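Notebook, August, bench 2
Droken hand-held gripper kit, trial loan from Prodamari, second sitting

Coffee in hand, kit out of its case, so let me get this down before I forget which bits annoyed me and which bits I only thought annoyed me.

Recap for anyone who skipped the last entry: Prodamari are offering us the Droken pair on a 90-day loan, with the option to keep it at the end for a price they will "firm up nearer the time" (I have asked twice now, I will ask again). The service side, meaning the upload, the processing and the dashboard, comes from Lidero and is billed separately. Yeoh is the tabletop task pack, a big spreadsheet of little household chores with start positions and end positions, and we can use it or ignore it. I'm using it, mostly so I don't have to invent chores at nine in the morning.

Unpacking and cabling

Much quicker than last time! The first sitting I spent ages working out which cable belonged to which hand, because the only marking is a small molded letter on the plug that you have to tilt toward a lamp to read. Today I put a ring of tape on the left one before I did anything else and that was that. If we keep the kit, tape goes on permanently and I don't care how it looks.

The cables themselves I'm still lukewarm about. They leave the gripper and loop back over your wrist, and if you've got a loose sleeve on you feel a tug whenever you reach across yourself. Elastic cuff or short sleeves from now on. I wrote to Prodamari about a right-angled connector and they said one is "under consideration," so we'll see.

The gray triangular plates on top come with screw holes already in them, and this cheered me up a lot. I'd assumed we would be drilling our own. I have a couple of ideas for what to put up there but I'm leaving them bare for the trial so that we judge what we were sent.

Calibration

Open, close, open, close, wait for the beep, swap hands. The left one passed first go. The right one sulked and wanted doing again, and the message on screen was just "retry," with no hint of what I'd done wrong. My guess is I closed the jaws too fast. The second time I went slow as treacle and it was perfectly happy. I'd like the manual to say so, since the page on calibration is mostly a drawing of somebody's thumb.

Tasks

Picked the storage group out of Yeoh: a two-level wire basket, a shallow plastic tray, a round lid. The basket goes to the back of the table with both shelves clear, and the small stuff starts near the front edge where you can reach it. I like this group as a test of the kit because the objects are so unalike. The tray is shallow, with rounded corners. The lid is flat, round and a real pain.

Lids, then. You'd think a lid would be the easy one, it weighs nothing! But lying flat on the table there's hardly any edge to get hold of, and the jaw fingers want to ride up over the top of it. My bare-handed instinct is to drag it off the edge of the table and catch it, and you can do that with the grippers too, only the Yeoh sheet specifically says to lift from the surface. So I've been coming in low from the side, one finger almost scraping the table, the other coming down over the rim. It feels clumsy but my hand learned it sooner than I expected.
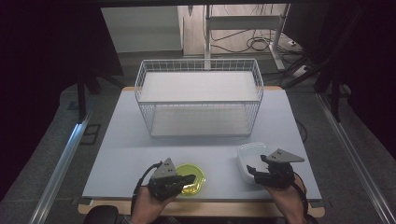
Things I liked

The weight. I was braced for sore wrists and they're fine. I'd still want a break between groups, and I'd want anybody new to start with short sittings, but I could see doing a whole morning of this without complaining (much).

The jaw travel is smooth right through, with no sticky spot halfway like the old pair we had on bench 1. You can close gently on something thin and feel it meet. For the wire basket that matters, because the wires are skinny and if you snap shut on one you shove the whole basket across the table. Ask me how I know.

Also the start button is where your thumb already is. Small thing, but the old pair had it up by the knuckle and I used to stop recordings by accident all the time.

Things I didn't

The case. The foam cutouts are so tight that you end up pulling the grippers out by the jaws, exactly what the sticker inside the lid tells you not to do. I've trimmed a finger slot into the foam with a craft knife. Prodamari, if you're reading this over somebody's shoulder, you're welcome.

The dashboard. Lidero's upload works and the clips show up in the right order, no grumbles there, but the labels come back as long codes and you need the Yeoh sheet open in another window to translate them. Whoever looks at this next, check whether there's a setting. I clicked through every menu I could find and gave up.

And the price for extra fingertips, good grief. The list says $400 a set. The ones fitted today look fine to me, hardly marked, so maybe it won't come up often, but I'd want to know how long they last before we sign anything. I've put that at the top of the question list.

Questions to send

Is there a longer cable, or a clip to hold it to the forearm?
How often should calibration be redone, every sitting or only after unplugging?
What wears out first?
Can our own task names go in place of the codes?
If we keep the hardware and drop Lidero, can we still get the raw files off it?

That last one is the one I care about. The sales sheet dances around it, and a pair of grippers we can't get our own files out of is no use to bench 2 or to anybody else here.

Next sitting

Carry on with the storage group: tray to the lower shelf, then tray to the upper shelf, then the lid onto whichever one the sheet asks for. After that I want a go at the cloth folding group, which I suspect will be hard on the fingertips and harder on my temper.

Bring: elastic cuffs, more tape, a lamp that reaches the plug end of the table. The good scissors are in the drawer under the scale, please put them back there.

Files are uploaded, grippers are back in the case with the jaws closed, spare plug cover is in the little bag in the lid pocket.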